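**Ticket:** Scheduled image sync stalls after file 1000, then reports success
**Site:** Torville office
**Opened by:** Marjan Golestani
**Opened:** October 14, 2019
**Priority:** Normal
**Status:** Resolved, monitoring

### Reported behaviour

The nightly job copies the shared picture library from the Torville file server to the backup unit at Wellurthorpe. The job finishes with exit code 0 and the summary email says "complete". The destination folder holds only the first 1000 files of any folder larger than that. Smaller folders copy in full.

Found by accident when a user asked for a restore and the file was not at the far end. The source copy was intact, so no data has been lost.

### Environment

- Source: Ghorbani file server, library volume, share mounted read-only for the job
- Destination: Sonon backup unit, firmware as shipped
- Link: site-to-site tunnel, 100 Mbit
- Job runs under its own service account, not a personal login

### Checks done

1. Disk space at destination. Plenty free. Ruled out.
2. Quota on the service account. None set. Ruled out.
3. Permissions. Files past the cut-off have the same owner and mode as those before it. Copied one by hand under the service account without error.
4. File names. Suspected accented characters, as several folders were named by the Montréal office. Renamed a test folder in plain letters. Same result.
5. Tunnel timeout. Ran the job with keepalive on and then off. It stops at the same file both times, so timing is not a factor.

For the next test I needed a folder with known contents. Built one with 2000 files by repeating a few pictures from the library under numbered names.
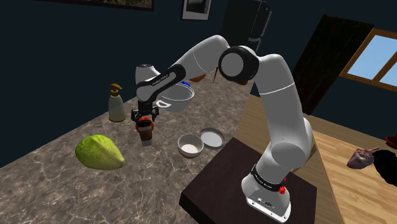 Ran the job against the test folder with logging set to verbose. The log lists files 0001 to 1000, then a line reading `list end, marker present`, then the summary. There is no error and no retry. The job asks the server for a directory listing, gets the first page, and treats it as the whole listing. The marker that should trigger a request for the second page is logged and then ignored.

Repeated the test from a spare laptop using the same client version. Same result. Repeated it with the previous client version. All 2000 files copied.

### Cause

The sync client was updated in June. The update changed how folder listings are read and set the page size to 1000 by default. The setting that follows the marker to the next page is off unless it is named in the config file. Our config file was written for the older version and does not name it.

The "complete" message is accurate as far as the client knows. It compares files copied with files listed, and the two match.

### Fix applied

Added to the job config:

```
list_page_size = 1000
list_follow_marker = yes
verify_after = count
```

The last line makes the job count both sides independently and fail if they differ. I left the page size at its default. Raising it hides the fault until a folder outgrows the new value.

Cleared the destination test folder and ran the job again. Source count 2000, destination count 2000. Counts only prove the files arrived, so I also compared checksums on the test folder and opened a few copies at the Wellurthorpe end.

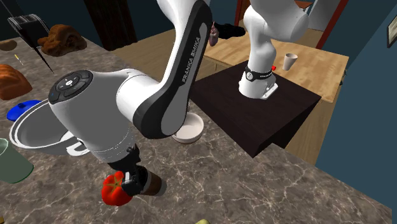
*Robot arm with a red bell pepper in its gripper. Checksum matches source.*

Full library run started after hours with the bandwidth cap lifted. It took 8 hours and finished before staff logged in. Counts match on every folder. The cap is back on.

### Side notes

- Thumbnails at Wellurthorpe are rebuilt on first view, so large folders will be slow to open for a while. This is expected and does not need a new ticket.
- The verbose log grew quickly. Logging is back to normal level and the old log has been compressed and moved to the ticket folder.
- The payroll and drawings jobs use the same client. Neither has a folder past the limit, but I have added the same three lines to both.
- The summary email still does not show counts. The template is on the mail server and I do not have rights to edit it. Separate request raised.

### Outstanding

- [x] Config change on all three jobs
- [x] Full run and count check
- [ ] Remove test folder from both ends
- [ ] Add a monthly restore test to the schedule
- [ ] Report the default setting to the vendor

Ticket stays open until the next two scheduled runs pass the count check. If a run fails, attach the job log and do not rerun by hand, as a rerun overwrites the log.

— M. Golestani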